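Getting rid of echo in a big room with hard floors
Posted in Home and Workspace

We just moved our small sewing and pattern shop into a bigger unit in Roman. It has a high ceiling, a polished floor and bare walls, and phone calls are close to impossible. I clap once and it rings on and on. The landlord won't let us carpet. I have about $2000 to spend. Where do I start?

Sena Asamoah
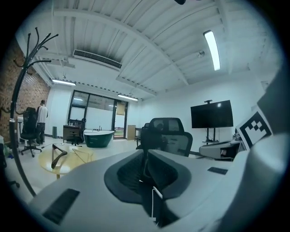

Skilen, July. I had the same trouble in a unit with white walls and a pale floor. Start with the ceiling if you can reach it. Metal decking or ribbed panels throw sound straight back down. We hung 12 felt baffles over the desks and that fixed most of it. Then we put thick curtains along one long wall. Rugs helped less than I expected, though a heavy pad under them made a difference. Skip the thin foam squares. They take the edge off high sounds and leave voices as they were.

Check with the landlord before you screw anything into a beam. Ours wanted clamps only.

Krum Golob

Bookshelves. Fill them unevenly and put them on the wall across from where you talk.

Nandomach

I'd disagree on the foam, but it has to be at least 3 inches thick. Mineral wool panels wrapped in cloth cost me $44 each to make and work better than either one. You sew, so the cloth part should be easy. Put them at head height where people sit and do the clap test again after every few panels.

Tratus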